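Let the river have its field back

By Mereana Hoani
12/08/2021
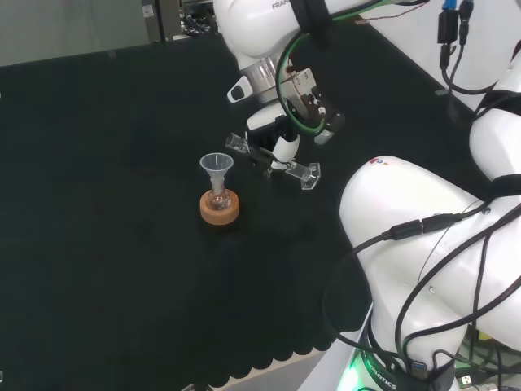 What should happen to the low field at Larkcombe once the old flood bank is gone? Leave it wet, fence the cattle off the softest end and let the reeds come in by themselves.

I've walked that field for 4 winters and I can't tell you how pleased I am that the bank is finally coming down. It has leaked since before I moved here. Every March the parish patches it, and every March the Rimuda finds another way through — usually by the stile, where you lose a boot if you aren't careful.

Thomas Ferraro, who farms the other side, thinks 58 acres is too much grazing to give up. He has a fair point about the top corner, which drains well and grows decent grass. Keep it for the cattle, I say! But the bottom has never been any good for hay, and the snipe already treat it as theirs. I put up three of them last week just by the gate.

Some people want planting: plugs of reed, a grant, a boardwalk with signs. I'd love a boardwalk (my knees would love it more), but the planting can wait. Look at Titum Marsh, where they opened two gaps in the wall and then simply stood back. Sedge, flag iris, water mint, and warblers shouting from every bush by the second summer. I went over with Nives Gentile and we stayed until it was too dark to find the car.

The plans are in the library until the end of the month. Go and read them, and do write in.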